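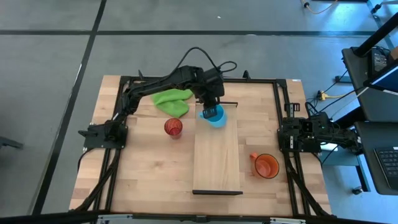
Tratau Flandis 33 Worktop Oil

Interior finishing oil for solid wood worktops, tabletops and shelves
Item no. 346-33
Container: metal can, 800 ml, screw cap with inner seal

Product description

Flandis 33 is a solvent-free blend of linseed oil, tung oil and carnauba wax for bare or previously oiled wood. It soaks into the upper fibers and leaves a low-sheen surface with very little film build. The number 33 refers to the wax share in the original recipe and is kept only as a grade name. The current recipe contains less wax and cures faster.

The oil contains no color. All oils darken wood to some degree, and pale species such as maple, birch and ash will take on a warmer tone. Make a test patch on the underside before starting.

Suitable for
Beech, birch, maple, oak, ash, walnut and cherry
Edge-glued and butcher-block tops
Shelves, serving boards and window seats

Not suitable for
Lacquered, varnished or melamine surfaces
Outdoor furniture
Floors (use Flandis 89)
Teak and other oily tropical woods, unless wiped down first with Skendodix cleaner

Surface preparation

The wood must be clean, dry and free of wax, silicone and old varnish. Sand with the grain to 120 grit, then 180. Do not go finer on the first treatment - a polished surface takes up less oil and tends to dry patchy. End grain is the exception and should be taken to 240.

Remove dust with a vacuum and a dry cloth. Tack cloths can leave residue under the oil.

Application

1. Stir the can to the bottom. Do not shake.
2. Spread a thin, even coat with a lint-free cloth or short-nap roller, working along the grain.
3. Wait 15 minutes. Add oil to any dull spots.
4. Wipe off all surplus oil with a clean cloth. Surplus left on the surface will turn sticky and must be removed with a white pad and a little fresh oil.
5. Let dry overnight with good airflow, then repeat.

New tops need two coats on the faces and three on end grain and around cutouts. Treat the underside as well to limit cupping.

Drying and use

Dry to touch: 8 to 10 hours at room temperature
Light use: after 24 hours
Full cure: 7 days

Keep water, hot pans and rubber feet off the surface until cured. Low temperature or high humidity extends all drying times.
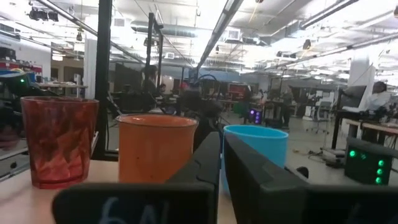 Red translucent tumbler and orange cup on a light tabletop.

Care

Wipe with a damp cloth and dry at once. Use a mild, pH-neutral soap if needed. Steel wool leaves particles in the grain that can rust into black marks. Rings and light scratches can be sanded locally with 240 grit and re-oiled, blending outward past the damaged area.

Kitchen tops usually need a fresh coat twice a year, desks and dining tables once. A top is due when drops of water no longer bead.

Safety

Cloths soaked with oil can ignite on their own. Lay them flat outdoors to dry or place them under water in a closed metal container before disposal. Keep out of reach of children. Contains nut-derived oil.

Storage

Store upright and frost-free. An opened can keeps for some 12 months if the rim is wiped clean before closing. A skin on the oil can be lifted off; strain the rest before use.

Ordering

Sold singly and in cartons of six. Cans with the older Sutherland label hold the previous recipe and should not be mixed with current stock on the same surface. Orders for the March recipe close on 3rd September.

Related items
Flandis 89 Floor Oil
Skendodix Wood Cleaner
Tratau white pads, pack of five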